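10/01/2019 记录 平板试用,机房组 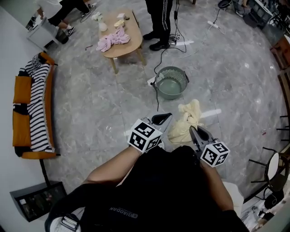
先把上周没写完的补上。Derley 校区那一批平板又收回来了,19 台,全部插上充电柜过夜,早上看有 2 台没充进去。换线,还是不行,换口,好了。所以是柜子的口有问题,不是平板。第二层最右边两个口,先贴胶带,别再用。

柜子是 Buteck 的,报修单写了,还没回音。保修卡在蓝色文件夹里,谁拿走了请放回去。

续航。按老办法测:亮度一半,无线开着,循环放那段讲座录像,同时每隔一会儿翻一下 PDF。大部分撑过一整天的课没问题。有一台掉得特别快,下午第一节就红了,查了一下是后台同步一直在跑,学生装了个网盘没关。关掉重测,正常。这一台标签上我写了"已查",不用再查。

PDF 分发还是最烦的一块。老师那边的习惯是发邮件附件,几十兆的扫描件,平板上打开要转半天,有时候直接白屏。试了三条路:

一、邮件附件。小文件可以,大的不行。批注存下来以后找不到,学生以为丢了,其实在另一个应用里又存了一份。
二、课程平台下载。稳,但是要登陆两次,密码过期的时候提示是英文的,学生看不明白直接来敲门。
三、Preltbridge 的推送。最快,老师点一下全班就有。但是推送完看不到谁打开了谁没打开,后台只显示"已送达"。老师想要的恰恰是打开没打开。

目前倾向用三,二作备份。一不管了,老师愿意发就发,出问题不归我们。

扫描件本身也要处理。同一份讲义,原来那个扫描件是彩色的,其实全是黑字。转成灰度再压一遍,清楚程度没差,打开马上就快了。写了个小脚本放在共享盘 tools 下面,名字叫 yasuo,把文件拖进去就行。注意文件名不能带空格,带空格会跳过而且不报错,这个我回头改。

键盘。文科那边反应打字慢,试了外接的 Foulkes 蓝牙键盘,29 个键盘里配对顺利的占多数,但是同一间教室里一起开机就乱了,这个连到那个上面去。前排的同学按一下,后排的屏幕出字,课停了一会儿。办法:在机房里一台一台配好,贴同号的标签,发下去以后不许重新配对。键盘和平板一起收,一起发,不拆。

中文输入还有个毛病,外接键盘切换输入法的快捷键和平板自带的不一样,切过去以后候选框会挡住正在写的那一行。横屏挡,竖屏不挡。暂时告诉大家竖着用。不是好办法,先这样。设置里有没有能改候选框位置的地方,还没翻到。

手写笔没测完。笔尖磨得比想象的快,备用的只剩 5 个了,要申请。数学老师说写公式延迟能接受,写久了手心误触,页面自己翻走。换了另一个笔记应用,误触少了,但是导出来的 PDF 公式发虚,打印出来尤其明显。两个应用各有各的毛病,下周再拿真的作业试一轮。

耐摔。没有专门去摔,都是自己摔的。从桌上掉下来过几次,带壳的没事,不带壳的那台角上磕了一块,屏没裂,触摸正常。结论就是一律带壳发,借用登记表加一栏"壳"。硬壳比软壳好擦,软壳用了一个暑假已经发黄,8月领出去的那批尤其难看。

无线。阶梯教室后面三排信号差,所有人同时下载的时候基本卡住。网络那边说接入点数量够,是信道撞了,改过一次,好了两天,又回去了。怀疑自动调整没关。已经发邮件去问。在他们弄好之前,老师上课前一晚把东西推下去,不要上课现推。这句话要写进给老师的那页说明里,放最上面,加粗。

系统更新:统一压着不升。上次有人手快点了更新,考试应用打不开,重装才好。管理后台里把更新延后打开了,但是对已经下载好更新包的机器不管用,这几台得手动删安装包。路径在设置-通用-存储空间里面,往下拉,很容易看漏。

考试模式。锁定单个应用可以用,退出要管理密码,没问题。有问题的是考到一半没电或者应用闪退,重新进去以后计时器从头开始。和厂家提过,回信说下个版本修。下个版本什么时候没说。小测可以用,期中不要用,我的意见。纸质卷子照旧备着。

账号。学生毕业或者退课以后平板没退账号就交回来,激活锁卡住,得找本人。以后收机的时候当面退,退完当面给签字。签字表我做了一版,放在门口夹板上,嫌字小的自己放大复印。

老师问卷收回来了一部分。意见最集中的不是机器,是不知道出问题找谁。有的找我们,有的找教务,有的找学生里会弄的那个。要一个固定的邮箱,一个固定的电话,贴在壳背面。标签纸还有,打印机那边缺黑墨。

另外有位老师写了一大段,说学生上课看别的东西。这个管理后台能限制,但是限制到什么程度得教学那边定,我们不替他们定。原话转过去了。

待办:
充电柜报修,催
笔尖申请,表格填好了还没交
yasuo 脚本改空格的问题,顺便加个报错
给老师的说明重写,一页以内,截图要换成新版界面的
问网络信道自动调整的事
键盘标签补打,有几张已经翘边了
Derley 那边下一批什么时候来取,问清楚是带键盘还是不带

充电柜钥匙用完挂回去。备用那把在抽屉里,不要借出机房。

刚又看了一眼,第二层左边那个口也有点松,插上去要扶着才亮灯。一起写进报修单。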